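Decluttering and Storage: Questions We Get a Lot

Robles Home Notes is a small site about keeping a house in order without spending much. We don't sell bins and we are suspicious of people who do. The answers below were last gone over in June.

Do I need to buy containers before I start?

No. Buying containers first is how people end up with a closet full of containers. Sort first, throw out or give away what you don't want, then look at what's left. In my own hall closet I had planned on a full set of matching boxes and ended up needing two shoeboxes and a hook.

Does the "one in, one out" rule work?

For clothes, sort of. For everything else I have my doubts. People cheat. They bring home a blender and throw out a spatula. If you like rules, set a limit on space: one shelf for mugs, and when the shelf is full you stop. A shelf is hard to argue with.

What about the 80 percent rule?

This one says to fill any drawer or shelf only 80 percent full. I can't find where the number came from, and I doubt anyone measured. The idea underneath is fine. A packed drawer gets messy faster because you have to move three things to reach the fourth. Leave some slack and don't fuss over the percentage.

Are plastic baskets better than fabric bins?

Depends on what goes in them. Plastic with holes in the sides can be rinsed in the tub, lets air through, and doesn't sag. Fabric looks nicer in a living room for a few months, then the corners go soft. For a pantry, a bathroom or kids' stuff I'd take the cheap plastic. Different colors help if several people use the same shelf, as long as everyone agrees on what the colors mean.

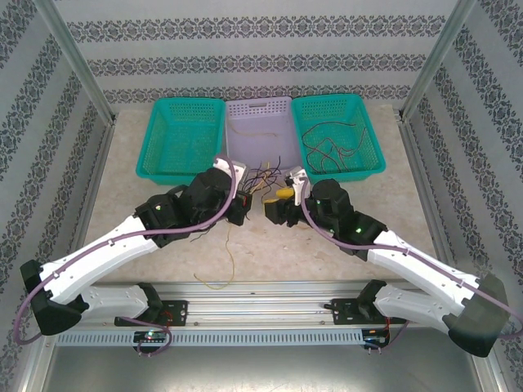
Should I label everything?

Label what other people have to find. You know where your batteries are. Your brother-in-law does not. Masking tape and a marker do the job, and you can peel the tape off when you change your mind, which you will. I tried a Kemach label maker for a winter and most of what it printed was my own name.

Are storage apps worth paying for?

Several readers have asked about Truvo, where you photograph what's in each box and search for it later. Xóchitl Tovar tested it for us in her garage. She logged 33 boxes, and the search did find things. Then she moved the boxes and didn't update the app, and after that it was wrong about nearly all of them. A sheet of paper taped inside the garage door would have gone stale just as fast, but paper is free.

Do vacuum bags ruin clothes?

Down and wool don't like being flattened for months. Cotton sheets don't care. My bigger complaint is that the bags leak. Of the 5 Trolleck bags I put under the bed, 2 had puffed back up before I needed them. The package promised a year.

How long should I keep things "just in case"?

The usual advice is a year. That's silly for a snow shovel in a mild winter and too generous for takeout menus. Ask what it would cost to replace the thing and how fast you could get another. If the answer is "a few dollars, same day," let it go. Papers are a different matter, so check the rules where you live before you shred anything to do with taxes.

Can I do the whole house in a weekend?

You can empty the whole house onto the floor in a weekend. Putting it back is slower. Baltazar Hinojosa wrote in to say he started his kitchen on a Saturday morning and was eating cereal out of a measuring cup by night. Do one drawer and finish it. Then do another one, or don't.

Do you take money from any of the companies you mention?

No, and we pay for what we test. Send corrections through the contact form.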